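## 4. Carrier bags and small shops in the Zulerport district 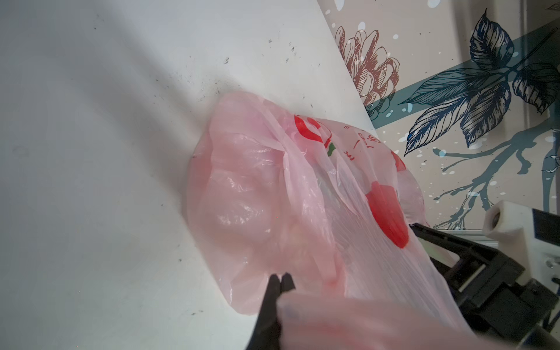 Vol. 26, p. 1740

**Figure 3.** A thin pink plastic carrier bag with red printing.

4.1 *Setting and method*

The Zulerport household survey asked how people carried food home from small shops, and what became of the bags afterwards. We sent forms to 1000 addresses in two areas, Grenov and Campbell, and 800 came back complete enough to use. Both areas have a covered market and a bus link to the centre. Grenov has more flats and fewer cars. The forms went out in January, when the market at Campbell was trading on shorter hours, and this should be kept in mind when reading the answers on fresh food.

Each household kept a shopping diary for 26 days. We asked for the type of shop, the kind of bag used and whether it had been brought from home. Prices were left out after the pilot, in which many people guessed them from memory.

4.2 *Where bags come from*

Supermarket shoppers mostly brought their own bags. The same people often did not do so at the market or at corner shops, even in the same week. Several wrote in the margin that a supermarket trip was planned and a market trip was made on the way home from something else. Thin bags such as the one in Figure 3 were entered in the diaries as "light", and anything meant for repeated use as "heavy". Paper bags had their own column, which bakery customers filled in more often than we expected.

Stallholders in Grenov told us that wet goods were the main difficulty. Fish and loose greens were bagged before the customer asked. Dry goods were handed over without a bag unless one was wanted. At Campbell the practice varied from stall to stall and we could find no clear rule.

4.3 *Second uses*

Most light bags were kept for a time. Lining a kitchen bin was the use named most often, followed by wrapping shoes and storing other bags. Households with a garden also used them for windfalls and peelings. Very few people said they took a light bag back to a shop.

The earlier Urano study treated a bag as finished with once it had been used in the home. We have not followed this, as many of our diaries show a bag moving through two or three uses before it is thrown out. The two sets of results should therefore not be compared line by line.

4.4 *Limits of the diary*

Diaries depend on someone remembering to fill them in. Entries became shorter in the final week, and the second-use column suffered most. Where a line was blank we left it blank. Shared houses were a further problem, with one person often writing for everyone and leaving out trips made by the others.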